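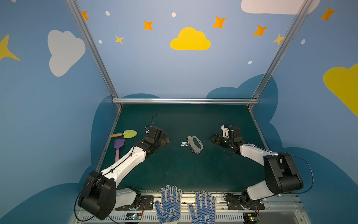
Nhung Khúc was two meters from the table when the left arm dropped. It was mid-afternoon on a Saturday, run 594 of a job that had been going without trouble since the morning.

"It didn't crash down," she says. "It sagged, and then it jerked back up harder than it should have. The gripper was closed on a key ring at the time and it pulled the whole key holder with it. If my hand had been on the mat I would have been hit."

Her hand had been on the mat a minute earlier. Between runs, someone reaches in and puts the objects back: the key holder, the toy garden tools, whatever else is on the list. Khúc runs the two-arm tables at Donlow, and she had done that reset herself 22 times since lunch.

The fault was in a cable. The power lead to the left shoulder had been rubbing inside its connector, and when the arm reached far enough the contact opened for a fraction of a second. The motor lost power, the link fell under its own weight, and then the power came back. The controller still held the old target position and drove the joint to it at full speed.

"The cable is the boring part," says Thắng Triệu, who traced it. "Cables wear out. What bothered me was the second half. A motor that loses power should come back limp and wait for somebody to clear it. Ours came back and went straight to work."

He found the same brownout in the logs 4 times in the week before. Each one was too short to stop a run, so the software had written a line and carried on. Khúc had not seen any of them.

"I don't read the log if the run finishes," she says. "I do now."

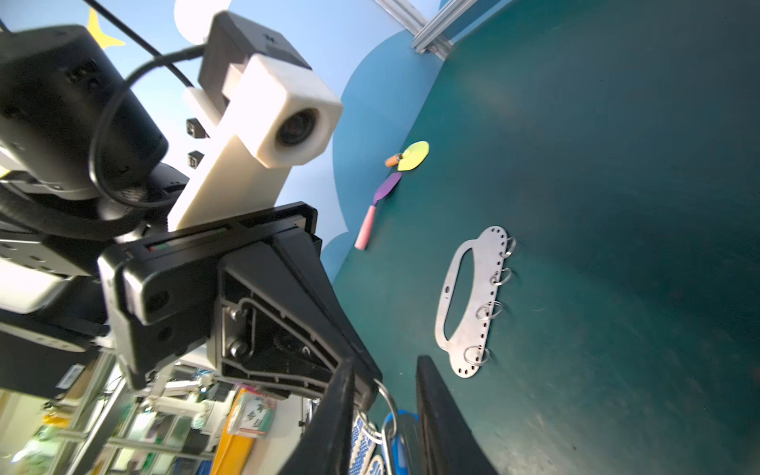 Vanosgate, April

The tables are working again, with changes. Any drop in supply voltage now latches the arm off, and it stays off until a person presses reset at the front. The shoulder leads have been replaced with longer ones and tied down so the bend is away from the connector. Speed for the first move after a restart is capped.

Catherine McIver, who is responsible for safety on the site, also changed the reset itself. Power to both arms is cut before anyone reaches in. This costs 6 seconds a run, and there were complaints.

"I heard all of them," McIver says. "People had got used to pausing the program and putting a hand in. A pause is only software. The motors are still live."

Was she surprised that it had gone on for so long?

"No. The arms are small and people stop being careful around small things. I'd have done it too – I think I did, once, when I was showing a visitor around."

Triệu would still like a proper check on the gripper side. When the arm sagged, the fingers kept their hold on the ring, and he isn't sure they should have. Letting go might have spared the key holder a yank. It might also have thrown something. He and Khúc disagree about this and have not settled it.

Khúc wants the log warnings on the screen in red, where she can't miss them. That is due in the next update. Until then she reads through the file at the end of each shift, and she has asked the evening operator, Hòa Trình, to do the same.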